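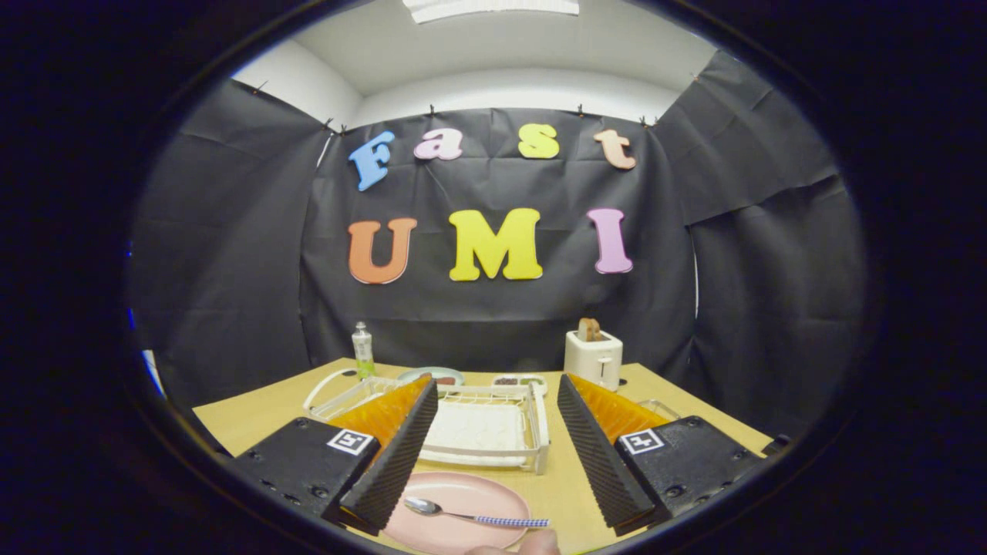 How do you hang foam letters on fabric so they stay up for the summer? Pin the cloth first and let it relax overnight, then fix each letter at two points, top and bottom, and never at one.

April 26, 2019

Friday, booth day. Writing it all down while I still remember it, because whoever has to put this thing up again in July is probably going to be me, and I know I won't remember a thing.

The backdrop first. I went back and forth on black for most of a week (there was a strong vote in the shop for gray, and I do get it, gray hides lint) but black makes the pastel letters pop so much more that I'd do it again tomorrow. Pushpins along the top edge, just under where the white wall starts, and the side panels angled in a little toward the back one. I like the angle! Straight sides made it feel like standing inside a closet. The cloth still has folds and creases in it and I've decided to live with them. I did try the steamer on the spare length, and it got flatter for an hour and then went right back to how it was, plus a shiny patch where I held the head too close. So if you're reading this with a steamer in your hand, put it down, or at least try it on a scrap.

Pins. The cheap ones from the supply drawer bend if you hit even a bit of hard plaster, and I threw out a small handful. The longer Trerko pins went in fine with a thumb and a thimble. Spacing is by eye. I'd go closer together at the corners next time, where two panels meet and all the weight seems to hang off one spot. I wrote "corners!!" on the lid of the pin box too, so we have it in two places.

Letters. "Fast" on top, "UMI" underneath. We cut them from the thick foam sheet, and the rounded lowercase was a pain with a straight blade — the inside of the "a" especially. My first one looked like a potato. What worked was drawing the curve on the back in marker, cutting well outside it, and then sanding down to the line with the fine block. Slow, dusty, wear the mask. The capitals below were a treat after that. The "I" took me as long as it takes to say it.

Colors were a nice little argument. I wanted no color twice and nothing so dark it would sink into the cloth. We ended up with light blue, pale pink, yellow and peach for the top row, then orange, a brighter yellow and a lavender pink for the bottom. Strictly speaking that's yellow two times, but the M is so much brighter than the s that I've stopped seeing it as a repeat. The M is also the biggest letter of the lot. I laid everything out on the floor before pinning and tried it with a smaller M, and the whole bottom row went flat, so big it is.

The F sits a bit lower than its neighbors and leans. I've gone over to it with a pin in my hand more than once and walked away again. It gives the word a bit of a bounce. If anybody fixes it I'd like to be asked first, please.

About the two fixing points, for the record. My test letter was on one point, dead center at the top, and overnight it swung over and pulled a little tent in the fabric. With a second point near the bottom it held flat. I also tried the Flolo sticky dots on the test piece. They grip foam really well and they don't grip cloth at all, so that's a no, and there are most of two sheets left over in the drawer if somebody has a wall they want to stick things to.

Width of the top row: 70 cm from the outer edge of the F to the outer edge of the t, which is what I'd drawn. I measured a second time from the other end and got 71. I'm blaming the tape, it has a bent hook. Use the steel rule in July.

The table. It's the pale wood top, the one with the light grain, and I'm so glad we didn't put a cloth on it. We had one picked out and everything. Bare wood against the black is much friendlier, and a countertop is supposed to look like a countertop. I gave it one wipe with a barely damp rag. Please don't soak it. I used the Habte oil on the underside only, as a test, and I'd like to see how that looks after a few weeks before I let it anywhere near the top.

Kitchen things. The idea was a small corner of a kitchen that you'd believe in, so everything has to be something you'd really own, and there can't be too much of it. I started with way more: a kettle, a mug tree, a cutting board, a jar of wooden spoons. It looked like a yard sale. Out they went, one after another, and every time it got better.

What's staying:

The wire drying rack, white, toward the center. It's the one with the rounded loop handle. I keep the white textured tray inside it, over on the right half, so the left side has room for things to stand up. I tried the tray on the left and it fought with the handle.

Dish soap at the back left corner, just behind the rack. Clear bottle, white cap, pale green soap. We had a choice of green or orange and the orange was a bit much next to the U. Don't let it wander forward, I knocked it over reaching for the rack until I moved it to the back.

The toaster at the back right. Small, white, lever on the front. I wanted the Balley one from the break room at first because it's a nicer shape, but it's chrome and it threw a streak of light across the cloth. Matching the toaster to the rack was an accident that I'm now going to take credit for. And toast! A slice with a good brown crust, sticking up out of the slot. It does more for the kitchen feeling than anything else on the table. I went through a fair bit of bread working out the color. Light toast goes gray under the ceiling light and dark toast just looks like a mistake. Medium, and a slice tall enough to show over the top.

Speaking of the ceiling light. It's the rectangular fluorescent and we're stuck with it. I asked about swapping the tube for a warmer one and got a shrug, so I'll ask again. It's kind to the pale colors, less kind to the peach, which goes a bit beige if you stand at the far side of the room. A warmer tube might fix that or might turn the pink to salmon. Would love to try it on a quiet afternoon.

Lint. Okay, the gray people had a point. Black cloth plus foam dust is a bad pair, and I cut the letters in the same room like a fool. Lint roller, top to bottom, short strokes, and hold the cloth with your other hand or you'll pop the pins out. It took up to 3 sheets of the roller per panel. Next time the sanding happens out in the hallway.

Still to do, whenever I get to it:

Make a paper template of the letters while they're up, with the pin points marked. Brown paper is behind the door.

Buy more long pins, same kind.

Spare "a". If any letter breaks it'll be that one, the thin bit by the stem worries me.

Put the steel rule back on its hook (me, I have it).

Find out if the side panels can come off without taking the back one down. I think they can, I pinned them separately, but I did the last corner in a hurry and might have gone through both layers.

Leftover foam is flat under the bench with the colors marked on the edge. There's enough bright yellow for another M and hardly any peach.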